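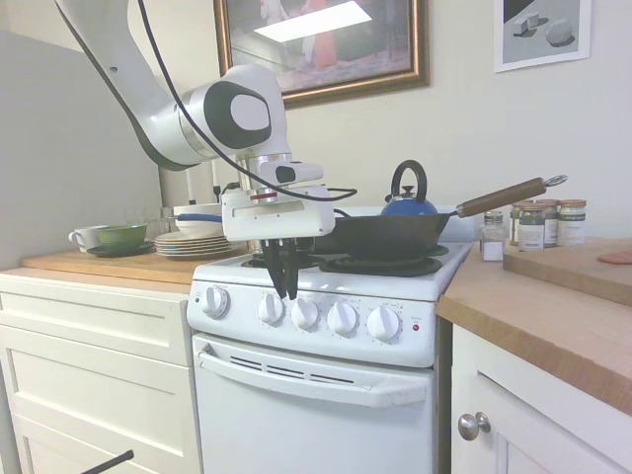
The Traritz T3 is a rugged smartphone made by the German company Buschmann. It was announced in June as the successor to the T2 and is sold mainly to building firms, delivery companies and farms. The phone was designed under Volker Gerlach, who had also led work on the T2.

Design

The T3 has a rubber-edged case with a removable back cover. The battery can be changed without tools, a feature kept from earlier models at the request of business customers. Three physical buttons sit below the screen and can be used with gloves on. A programmable key on the left side is set to the flashlight by default, but can be assigned to push-to-talk or a barcode scanning app. The phone weighs 300 grams with the standard battery.

Software

The phone shipped with a lightly changed version of Android. Buschmann removed most of the apps that came with the T2 and added a tool for managing groups of phones from one computer. An early update caused some units to lose their mobile connection after a restart. A fix was released the following month.

Models

Two versions were sold. The T3-653 has a single SIM slot, and the T3-686 adds a second slot and more storage. The T3-686 was not offered in North America, where the phone was distributed by Pruscombe.

Reception

Fung-ping Lo of the trade magazine Bornham praised the loud speaker and the replaceable battery but found the camera slow in low light. Lo also criticized the charging port cover, which was hard to close fully. A redesigned cover was used on later units.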